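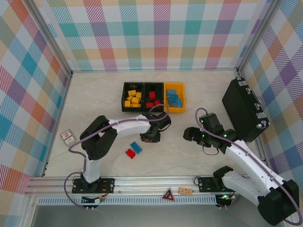
Figure 8.1 Yellow, red and blue building bricks in three bins.

Print | E-mail
October | By Frøydis Magnusson

Chapter 8. Celebrity News and the Public Statement

When the singer Ehsan Awan ended his engagement, his office issued a statement of two sentences. Within a day, the entertainment desk at Flosberg had counted 293 articles that quoted it. Only 114 of them named the office as the source. This chapter examines how news of private life reaches the public, who releases it, and how reporters confirm it. Students should read the Flosberg statement in full before they begin Section 8.1.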